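# Does the Water Corner Save Anything? Project Report, Applied Workplace Studies

Impi Toivonen and Zakhar Bondarchuk

Submitted Mar 4, 2024

## Where the question came from

The Clodonen building switched from single-serve bottles to a shared water dispenser last July. The notice that went out with the change promised less trash, lower cost and "better hydration for all building users." We were asked to pick a claim made somewhere on campus and test it. We picked this one because it sounded too easy.

Our view going in was that the trash claim was probably true, the cost claim might be true, and the hydration claim couldn't be checked by two students with a clipboard. We still think that about the last one.

## What we did

We put a paper survey in the mailboxes on both floors. 129 people have a mailbox and 62 gave the survey back. That is a little under half, and we suspect the people who care about water are over-represented. Zakhar wanted to chase the rest by email. Impi thought that would only add people who were annoyed at being chased, so we left it.

We also asked the office for delivery slips, and we sat near the dispenser at different times of day and wrote down what people did there. We did not write down names.

One thing we dropped early was a taste test between the Mangundap water that used to come in small bottles and the Flolness water that comes in the big jugs. We couldn't find a way to chill them evenly, and the first people we tried it on just guessed.

## What the survey says

Most people who answered said they use the dispenser at least once a day. Fewer said they had stopped buying bottled water, and the two answers don't line up well. Several people ticked "daily" for the dispenser and also "daily" for buying a bottle. Either they drink a lot or the question was badly written. Looking at it again, we think the question was badly written.

Cost is worse. The notice compares the jug price to the old bottle price but leaves out the rental on the dispenser and the deposit on the jugs. The office gave us seven slips, with gaps between them, and one was for a different building. We tried to build a yearly figure from that and gave up. Anybody who quotes a savings number for this building should be asked where they got it.

## The corner itself

The part of the project we trust most is the plain look at how the corner is set up, since it doesn't depend on anyone's memory.

The dispenser is a tall white one against the wall, with the jug upside down on top and two taps over a drip tray. Spare bottles are kept on the floor along the same wall, right on the wood, with a small bin beside them. There is a larger trash can with a black liner on the other side.

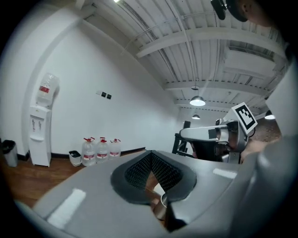
Floor storage was the thing people complained about most in the comments section. Some said it looked untidy, and some said they didn't want to drink from a bottle that had been standing on the floor. We are not convinced by the second complaint, as long as the neck is wiped before the bottle goes on. We are more worried about lifting. A full bottle has to come up from floor level to the top of a tall machine, and the survey comments suggest the same few people do it every time. One wrote that she goes to the other floor when it runs out.

A rack would fix part of this. Driltaser sells one that holds bottles on their sides at waist height, and their leaflet says it has been "proven in 1000 workplaces." We asked what "proven" meant and got the leaflet again - a second copy, same wording. A plain shelf from the campus store room would do the job if it can carry the weight.

## What we would change

- Get the bottles off the floor, on any shelf strong enough.
- Put a cloth and a short note about wiping the neck next to the machine.
- Ask the office to keep every slip in one folder for a full year before anyone talks about savings.
- Split the survey question about buying bottles into "at work" and "anywhere else."

## Limits

Small sample, one building, and a survey question we would not use again. The observation sessions were short and we both drank from the dispenser during them, so our own cups are in the tally. The raw sheets are with Impi, and Zakhar has the slips.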